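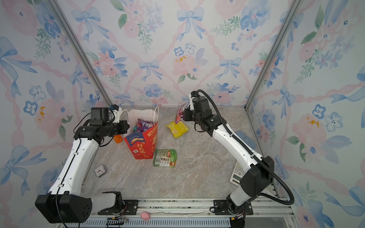 Before you connect the Pritberg headset for the first time, find a good place for the base unit. The base unit sends the sound to your headset by radio, and it works best when it stands at the height of your desk or higher. Put it on a flat surface. A smooth, hard surface, like the gray marble-patterned one, is good for the rubber feet; on a tablecloth or a carpet the unit can slide when you pull the cable.

Home Products Headsets Manuals Downloads Contact

Section 2. Connecting and pairing

You need the headset, the base unit, the USB cable and a computer with one free USB port. Please do not use a USB hub for the first pairing.

1. Charge the headset until the light on the left ear cup stays green. The first charge takes longer than the next ones.

2. Put the small end of the USB cable into the back of the base unit. Put the other end into the computer. The ring on the base unit becomes white.

3. Wait until the computer shows the name "Pritberg Audio" in the list of sound devices. On older computers this can take two minutes.

4. Press the power button on the headset and hold it until you hear a short tone.

5. Press the Pair button under the base unit one time. The ring blinks blue, and when the pairing is finished it stays blue.

6. Choose "Pritberg Audio" as output and also as input. If you choose only the output, the microphone of your computer stays in use and your friends will hear you badly.

Note: The base unit remembers two headsets. If you pair one more, the oldest is removed from the memory.

Note: If the ring blinks red, the software of the headset and of the base unit do not match. Download the Drevia update tool, version 229 or newer, and update both parts before you try again.

CAUTION: Set the volume of the computer to a low level before you put the headset on. Some games start with very loud sound.

CAUTION: Do not pull the cable out during an update. The ring is orange all this time.

Surround sound is off when you pair the headset. To turn it on, open the Drevia program, go to Sound, and choose Room. For music we recommend to leave it off.

Text: Neema Mbwambo. Checked by Dezső Fodor.

Search manuals Enter model or keyword Go

This website uses cookies to remember your language. Accept Settings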